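October 26, 2024

Stirkov patch notes, read slowly

The new Stirkov build changes how saves are written. Each slot used to be one file; it is now split into blocks of 400 entries, and only changed blocks go to disk. My Purau save loads as before. 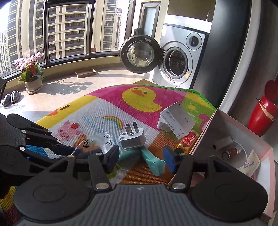 Vaněk replied that the old format was safer, as one file is easier to back up by hand.

I still prefer the blocks – autosave no longer stalls in the harbour. 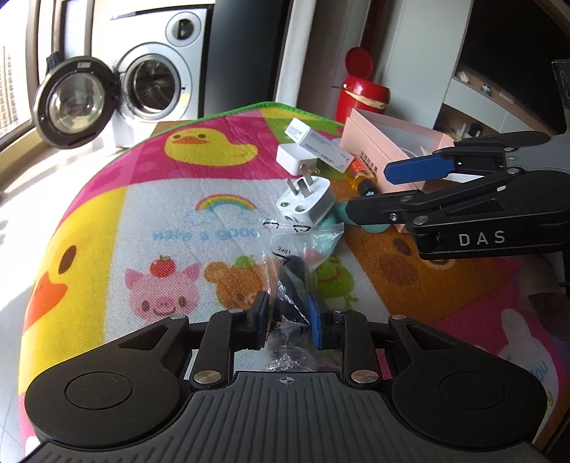
The mod loader is less settled. Hameveo needs a rebuild for build 505, and the November update may move the folder again.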